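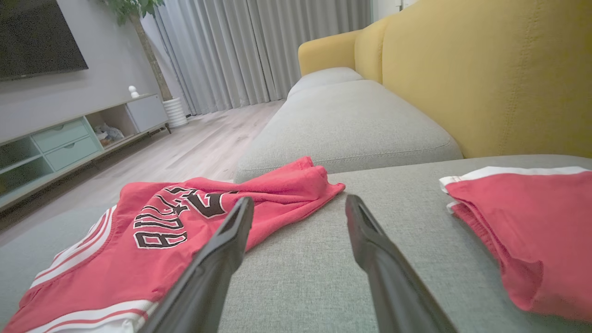
Red Bulls shorts on the sofa.

Umholm Bench Line Winder – my thoughts after a season of respooling

I've been putting off buying a proper line winder for years. My old method was the pencil through the filler spool, with whoever was home holding both ends and complaining, and it worked well enough when I only had a couple of reels. Then I got into braid, and then my brother-in-law got into braid, and suddenly I was respooling for the whole family. The Umholm came up in a forum thread on line twist, Berwyn Beddoe posted a long write-up of his, and I ordered one that same evening.

I've had it since December and I love it. Let me get that out of the way first!

What you get is a steel base with a clamp, an upright for the filler spool with a drag knob on the side, a reel seat that slides along a rail, and a small line counter that sits in between. There's also a bag of cones for different spool sizes. Mine came with five of them and so far I've only needed two, the small one for fluorocarbon leader spools and the big one for bulk braid.

Setting up is easy. The clamp has rubber pads and opens wide enough for my workbench, which has a thick top that has defeated a few vises. I also tried it on the dining table and it held fine there, though I put a dish towel under it to be safe. The instruction sheet is printed very small and the drawing of the reel seat is upside down compared to how you really mount it, so if yours looks wrong, turn it around and try again. I spent a good while on that.

Now the part I really want to talk about, the tension. With the pencil method I could never get braid packed tight enough, and the first big fish would pull the line down into itself, and then the next cast would stop dead in the air. If you've been there you know the sound. The drag knob on the Umholm has a felt washer behind it, same idea as a reel drag, and it comes on nice and gradually. I run it fairly firm for braid and back it way off for mono. My surf reel went on so tight I could hardly push a thumbnail into it, and I've cast that reel all season without a single dig-in.

You can also mount the filler spool so the line comes off the side or off the end, whichever way you like for spinning reels versus baitcasters. Imelda Dimaculangan at the tackle counter in Lasero told me to wipe the braid with a damp cloth as it goes on, and I do that now too. It runs quieter and seems to lie flatter.

The line counter is better than I expected. I topped off my trolling reel and it read 419 yards, and when I marked the line off against a tape in the driveway (my neighbors had questions) it was close enough that I stopped worrying. It does need to be zeroed with a tiny button that's easy to bump with your sleeve. I've bumped it. Write your number down if you stop for coffee.

A few gripes, so you know I'm not on the payroll:

The crank you use for emptying old line off a reel is sold separately. I bought it, it's great, but it should be in the box.

The reel seat is a little short for really large conventional reels. My friend Brunello Marras brought his over to fill before our trip to Dalisay and we had to pad the foot with a strip of inner tube to keep it from rocking. After that it was solid.

The felt washer sheds a bit at first. You'll find gray fuzz on your first spool or two. Mine has stopped doing it.

I did compare it with the Girnari winder that Teodoro Gatchalian has had forever. His is lighter and folds flat, and if you respool in a motel room or on the tailgate I'd probably tell you to get that one. It uses a spring for tension though, and the spring feels grabby to me with thin braid, especially as the filler spool gets low. On the bench, the Umholm is smoother all the way down to the last few wraps. Teodoro disagrees and says I haven't set his up right, which could be true.

One more tip for anybody using this with slick braid – put a few turns of mono on the reel as backing, or a bit of tape on the arbor, before you start cranking. No winder is going to save you if the whole load of line is spinning around the spool.

I filled eight reels in one afternoon with mine, radio on, no tangles, and I was kind of sorry when I ran out of reels. Next up is Lovely Enriquez's old baitcaster, the one with the bent handle, and I've promised her I'll try some of the new thin braid on it. I'll add a note to this page once she's had it out on the water.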